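4.2 Records and Site Survey

The Birnus collection holds 1,643 pages of school registers, burial permits and letters from the former boarding school at Skullby. Deaths were entered unevenly. For six school years the registers list no burials, although letters sent to families in the same period mention them. We treated these years as gaps in the record – they were not counted as years without deaths.

Survey work at the Hong and Plisari plots began in October, after the community council approved the methods. Of the 20 markers noted on the older plan, five could be matched to a named student. Names are withheld here at the request of families. Loose papers were sorted by year before copying, and the originals stayed in the community's care.

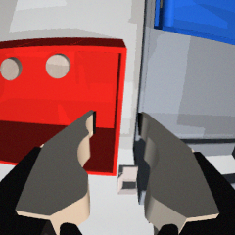
Figure 6. Red box with round holes in the front face (computer rendering).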